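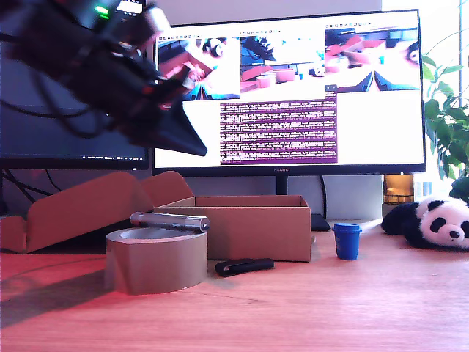

**Nendov Yeom** — streaming box for people who watch a lot of subtitled stuff

$122, ships from our Gosasham warehouse. Remote and power supply included, HDMI cable too. In stock again as of April. Silver one is gone, black and gray only.

Quick version: plugs into your TV, runs the usual streaming apps, keeps one watchlist across all of them, and does subtitles properly. If that's all you needed to know, the order button is up top.

## What it does

One list. You add a show once and the Yeom tells you which of your services has it right now. When a season leaves one service and shows up on another, the list updates overnight and puts a small arrow next to the title. Press OK on the arrow, it opens the right app. If the show isn't on anything you pay for it stays on the list, grayed out, and comes back when it's available.

You tell it which services you have during setup. It only looks at those. There's a switch for "show me everything" if you want to see rentals too, off by default. Lots of emails asking why rentals don't show up. That's why. Settings, Lists, bottom of the page.

Availability is checked for the country the box is set to. Moving? Change the country in settings and restart. Your list comes with you, the apps may not, some need to be removed and installed again from the new country's store. We can't do anything about which shows a service carries where you live. Please stop asking the support desk, they would like to watch those shows too.

## Subtitles

The reason most people buy it, going by the emails.

- Size, color, outline and position are set once and used in every app that allows it. List of the apps that don't is further down.
- Two subtitle tracks at the same time, one top, one bottom. Good for language learners. Works with your own files and with apps that hand us the tracks.
- Signs and songs track stays on when you switch to a dub. If the file has one.
- Delay adjust from the remote, hold CC and press left or right. It remembers the delay per show, so you aren't fixing it again every episode.
- Styled subtitles (.ass) play with their real fonts. If the font isn't inside the file we use a fallback and karaoke lines can look off.
- Vertical text works. Took us a while.

The old model flattened everything to plain white text. This one doesn't.

## Your own files

USB drive or a network folder. Plays mkv, mp4, ts, and old avi files too unless they're really broken. It sorts by season if the file names make any sense at all. If they don't, rename from the phone app, typing names with a remote is miserable.

Episode order can be switched between broadcast order and disc order. Per show. Specials can go in between episodes where they belong or at the end in their own row. OVAs same thing.

Disc rips with menus: main feature plays, menus don't. No plans for menus.

## Skipping things

Skip intro works in apps that offer it. For your own files, mark the opening once in the first episode and the Yeom finds the same music in the rest of the season. Songs change halfway through some shows, so mark the new one when it does. Ending themes same way. There's a "play it the first time" option, plays the full opening on the first episode of each sitting and skips it after. On by default. Some people hate it. Settings, Playback.

No autoplay previews on the home screen. None. The home screen is silent and still.

Spoiler guard hides thumbnails and episode titles past where you've gotten to. Does not work inside the apps themselves, only on our screens. Next-episode titles blurred too.

## Specs

| | |
|---|---|
| Video | up to 4K, HDR10 |
| Frame rate matching | yes, on by default |
| Audio | stereo, 5.1 passthrough |
| USB ports | 4 |
| Profiles | up to 5 |
| Network | Wi-Fi or Ethernet |
| Bluetooth | yes, headphones and keyboards |
| Storage for apps | fixed, can't be expanded |
| Fan | no |
| Remote | included, takes AAA, batteries in the box |
| Colors | black, gray |

Frame rate matching makes the TV go black for a moment when a show starts. Normal. Turn it off if it bugs you, but then slow pans stutter on a lot of animation, so try living with it for a few days first.

The USB ports are on the back. All the same speed. A portable drive with no power supply of its own is fine on any of them. Two at once is usually fine. More than that, use a powered hub.

## Yeom or Zokham?

We get this one daily so.

The Zokham is the smaller stick, hangs off the back of the TV. Cheaper. Same watchlist, same account, same spoiler guard. No USB, no Ethernet, no double subtitles, and styled subtitles come out plain. For a bedroom or a trip it's plenty.

Get the Yeom if you have files of your own or you care about how subtitles look. Get the Zokham if you only use the apps. Have both? Sign in with the same account and it picks up where you stopped, to the second for your own files, and as close as the app lets us for everything else.

Remotes are not interchangable. Yeom remote has the CC button, Zokham's doesn't.

## Apps with limits

Not our choice, but you should know before ordering.

- Some apps draw their own subtitles and ignore our settings. In those you get whatever size and color the app gives you.
- A couple of the smaller anime and drama services only have a phone app. You can cast from the phone to the Yeom. Works, but the show won't land on the watchlist by itself, add it by hand.
- Simulcasts: a new episode shows up on the list when the service publishes it. If it's late there it's late here.
- Live TV apps work but aren't part of the list.

Full list with current status is on the support page. Gets updated when something changes, so look there before trusting an old forum post. Including ours.

## Setup

1. Plug in HDMI and power.
2. Pick language and country.
3. Get on Wi-Fi, or plug in the cable.
4. Tick your services, sign in to each one.

Signing in is the slow part. Use the phone app, it lets you paste passwords. First update runs right after and takes a few minutes, don't unplug it, light blinks the whole time.

Coming from another tracker site? Export your list as csv or xml there, import on our account page. Watched episodes come across, so do ratings. Notes don't. Duplicate titles happen when a show has both a Japanese and an English name and the export only has one, merge them by holding OK on the title.

## Profiles

Each profile gets its own list, subtitle settings and spoiler guard. Kids' profile has an age limit and a PIN. Shared list is separate, anything you both put there only gets marked watched when you pick "watched together" at the end. Asked for a lot, added last fall.

Deleting a profile deletes its history for good. No undo. It does ask you twice.

## Privacy

We store your list, your progress and your settings so they sync. We don't sell it. You can run the box without an account at all, then nothing syncs and availability checks still work. The apps have their own policies, read theirs. Delete your account from the account page and it's gone, no email needed.

## Shipping and returns

Orders in before noon go out the same day. After that, next working day. We don't ship to PO boxes, the courier won't take them. Tracking number comes by email, check spam.

Returns: send it back with the remote and power supply, original box is nice but not required. Reset it first please, we keep getting them with people's accounts still signed in. Refund goes to the card you paid with once we've checked the box over.

Warranty covers the box and the power supply. Remote too unless it's been sat on. Chewed remotes are not covered, replacements are on the spare parts page.

## Known issues, current firmware

- Bluetooth headphones drop when the box wakes from sleep. Toggle Bluetooth off and on. Fix is in the next update.
- Very long watchlists scroll slow on the "all" tab. Use the filters.
- Shows with a number as the whole title sort at the end insted of the start.
- Double subtitles overlap if both are set to the bottom. Set one to top.
- Gray model's power light is brighter than the black one's. Dim it in Settings, Display.

Questions go through the contact form, pick "Yeom" in the dropdown so it lands with the right people. Include your firmware version, it's in Settings, About.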